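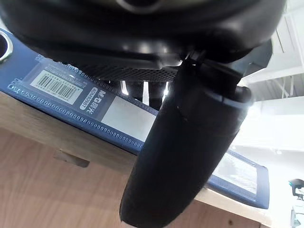

So I finally got my hands on the Distomo jacket from Mirumis, the one that sold out online before I'd even picked a size. They made 800 of them for the spring drop and I figured I was out of luck, but Owusu had a few hanging on the back rack with the sale hoodies (why?!) and I grabbed the last size 3. The site calls the color "ink," and on my monitor it looked almost black. It isn't. It's a dark blue, a lot like the plastic document folder in the photo, and I like it way more than black because I can wear it with black jeans and not look like I work the door at a club.

Fit first, because that's what everybody asks about. It's boxy and short, and the sleeves are long. I'm usually a large in their tees and the 3 is supposed to be a large, but I can get a heavyweight hoodie under it with room left over. If you plan on wearing it over just a T-shirt, size down. I kept mine big and I've been cuffing the sleeves once, which shows a bit of the striped lining. I like that a lot more than I expected to.

The fabric is a stiff cotton canvas and it came out of the bag feeling like a tent. Two cold washes later it's noticeably softer, and it didn't bleed on anything. My old Allura work jacket turned a whole load of socks purple, so I was nervous!

Then there's the back print. It's a big one-color line drawing of a harbor with the number 401 tucked under it, and I have no idea what the number means. The guy at the register didn't know either. Somebody on a forum swears it's the old studio's street address, somebody else says it's a bus route. The ink is thick and sits on top of the canvas — you can feel every line — and I can already see a hairline crack by the left shoulder. Maybe that's the look they want. I'd be more relaxed about it at half the price. 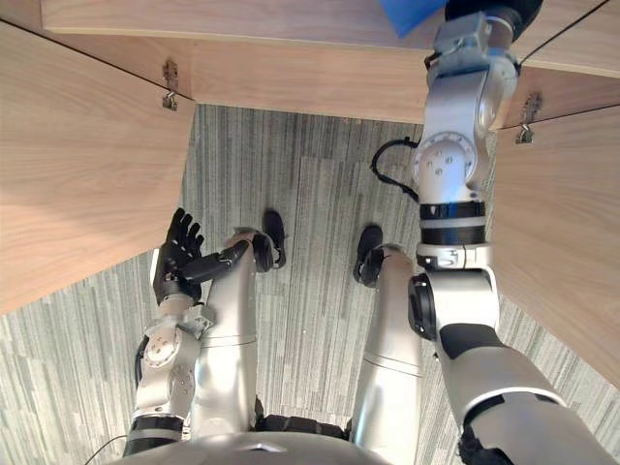
The hardware is where Mirumis got me. No branded snaps, no shiny zipper pull with a logo the size of a quarter, just four hook closures down the front in plain metal with no shine to them. Think of the small hinge brackets on the light wood panels in the picture, dull and a little hooked at the bottom, and you're close to the feel they're going for. They do take some practice. I missed one on the way out the door for most of the first week and walked around lopsided.

Pockets: two big ones on the front, deep enough for a phone and gloves, plus one inside that's too narrow for anything except a card or two. The stitching around the inside one was already loose on mine, so I ran a few stitches through it myself.

Would I buy it again? At the Owusu price, yes, same day. At full retail I'd probably wait for the plain version with no print, which is supposed to show up in November. If they do that one in this same blue I'm in trouble, and so is the Allura, which has been on the floor of my closet since I brought this home.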